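How to Set Up a Fruit Bowl People Will Eat From

Most advice about fruit bowls is written for people who want to look at fruit. You get told to pick a color scheme, tuck in a sprig of something, and never let anyone touch the pile. I've followed that advice and thrown away a lot of soft pears. What follows is what I do now, with a few popular tips I tried and don't believe in.

What you need

One bowl, wider than it is deep. A table people walk past. A knife and a board if you're doing pomelo. A cloth or mat if you care about your tabletop.

You don't need a tiered stand, a banana hook or one of those discs that claims to soak up ripening gas. I ran a Goltton disc through most of July and couldn't tell which week it was in the bowl and which week it was in the drawer. Maybe yours works better.

Step 1. Choose a shallow bowl

Depth is where fruit goes to rot. In a deep bowl the bottom layer gets squashed and forgotten, and you find it by smell. An oval or a wide round dish holds less, and I count that in its favor. If you can't see every piece from your chair, the bowl is too deep or you've bought too much.

I had a wire basket from Gitus for a while. It looked great in the store and left a grid pressed into every plum.

Step 2. Wash, then dry properly

You'll read that fruit should never be washed ahead of time. For berries, fine. For oranges, tangerines and plums, I wash them when I get home and dry each one with a towel. The trick is the drying, and people skip it. A damp orange sitting against another damp orange is asking for a green patch.

My neighbor Ermira Stojanović swears by a vinegar soak first. I've done it her way and my way with fruit from the same bag and both lots lasted the same. Her kitchen smelled like pickles, though.

Step 3. Deal with the big stuff first

A whole pomelo in a bowl is furniture. People admire it and reach for a cookie. If you want it eaten, you have to peel it.

Cut a cap off the top, just down to the flesh. Score the rind from top to bottom in several places, only as deep as the white pith. Work your thumbs under and pull the rind away in strips, then take off as much pith as you have patience for. Break the fruit apart along its natural lines and leave the thin skin on the pieces. That skin is tough and a little bitter, and it keeps the inside from drying out while the piece sits on the table.

Peeled pomelo is for the same day. Whatever is left after supper goes in the fridge in a covered container.

Step 4. Build the pile

Put the large, firm fruit in the middle. An orange makes a decent anchor. Lean the pomelo pieces against it toward the edge, where a hand will meet them first. Small things like tangerines and kumquats fill the gaps around the outside.
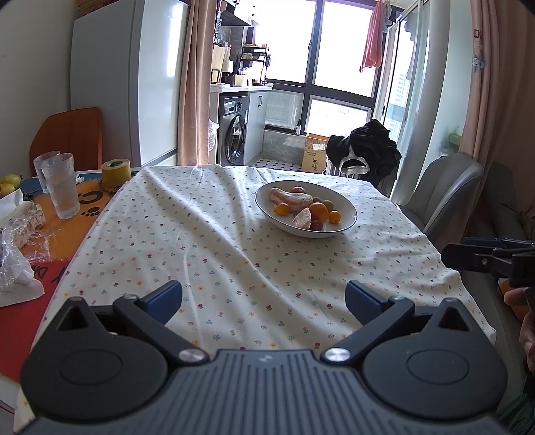
Plums go in last and never underneath anything. They bruise if you look at them wrong, and one split plum will make everything around it sticky.

Keep apples somewhere else if you can. The claim that they hurry other fruit along is one of the few I accept, at least with anything soft. How much it matters to an orange, I have my doubts.

Step 5. Put it where people sit

The counter is the wrong place. Food on a counter looks like it's waiting to be cooked. The middle of the dining table works better, within reach of every chair – and that means moving the mail.

If you use a tablecloth, don't bother ironing it. I do recommend one that washes easily, as pomelo drips and so do plums.

Step 6. Check it daily

Pick up each piece and turn it over. It takes less than 2 minutes. Soft ones get eaten at breakfast or cut up for the freezer, and anything with mold goes straight out. Wipe the bowl before you refill it. Topping up over old fruit is how you end up with that one leathery tangerine at the bottom.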